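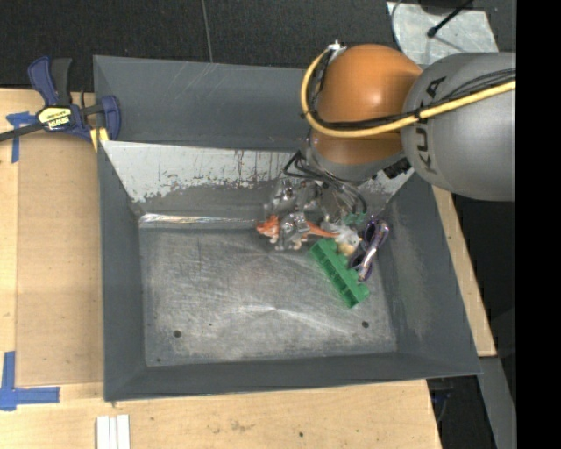

3.2 Wall slope in open containers

Why do so many tubs, bins, pails and crates have walls that lean outward? A leaning wall lets empty containers sit inside one another, and it lets whatever was made in a mold, pressed from a sheet or packed by hand come out again without a fight.

We think this small piece of everyday geometry has been badly underrated. Histories of packaging tend to follow materials (the move from stave to sheet metal, from sheet metal to plastic) and treat the outline of the vessel as a side effect. When we laid the outlines next to each other, ignoring what they were made of, a different and much more exciting story came up. The slope of the wall changes with how a container travels when it is empty.

Our survey covers 1122 open containers from the Firden museum store, the Egger farm collection and the market at Praston, where Reginald Obi spent most of October with a digital angle gauge and a great deal of patience. Of these, 300 are butter tubs, wash tubs and feed pails built from wooden staves. The rest are metal, plastic, basketwork or pottery. We left out anything with a fixed lid, anything with a neck narrower than its base, and (with real regret) a lovely run of leather buckets from Egger whose walls had sagged too far to give a stable reading.

Slope was measured from the vertical, on the inside of the wall, halfway between floor and rim. Where a container had four flat sides we took each side and kept the mean, except in the coal scuttles, where front and back differ so much that a mean says nothing. Those are listed separately in the appendix. Figure 3 shows the type we coded as "sloped, open, sheet": a large dark gray metal bin with sloping walls, standing on a light wooden tabletop.

The gain from slope can be written down very simply. For two identical containers with wall thickness t and slope a, the upper one comes to rest when its outer wall meets the inner wall of the lower, and the height added to the stack is t divided by the sine of a. Handles, rolled rims and thick floors can all stop it sooner, but the basic relation holds up beautifully on the shelf. With vertical walls the sine is zero and nothing nests at all. The first few degrees do nearly all the work. Beyond that each extra degree saves a little less stack height and costs a little more volume, so there is a point at which a sensible maker stops leaning the wall.

What delighted us is how closely makers gathered near such a point without, as far as we can tell, ever calculating it. The commonest slope among the plastic crates sold at Praston was 6 degrees. The Rikatex crates sit right on it, across every size in the range, and so do several unbranded ones that look as if they came out of quite different molds. A mold designer would say that the first degree or two is there for release from the tool, and we agree, but release alone doesn't ask for this much. The extra lean seems to belong to the trip home, when a trader has sold everything and wants 100 empty crates in the back of a small van.

The stave vessels behave in another way, and they are the part of the data we kept going back to. A cooper needs taper so that hoops can be driven tight, and the taper may run in either direction. Many of the Firden butter tubs are narrower at the top. They can't nest, and they have no reason to, having spent their working lives in one dairy. The feed pails, which went out to the fields and came back empty every day, all widen toward the rim. Same craft, same timber, in a few cases even the same maker's stamp, and the wall leans the other way!

Sheet-metal containers fall between the two groups and are more scattered than either. A folded corner can be set to almost any angle, so the material imposes very little, and the readings run from nearly upright wash coppers to broad, shallow feed pans. Here the use of the container predicts slope better than its age does. Pieces meant for reaching into by hand have the widest openings compared with their floors. Pieces meant for storing liquid stay close to vertical, presumably to keep as much volume as they can on a given patch of floor.

Two cautions. Museum stores favor handsome and unbroken objects, and a cheap pail that split along its seam had little chance of reaching us. The Praston sample has the opposite bias, as it contains only what was in use on the stalls. We also had no way of telling whether a given container was ever stacked. Rub marks on the outer wall are suggestive, and Obi recorded them wherever he found them, but a rub mark can come from a cart, a shelf or a doorway just as well. Section 3.3 takes up these marks in detail, starting with the feed pails, where they are clearest.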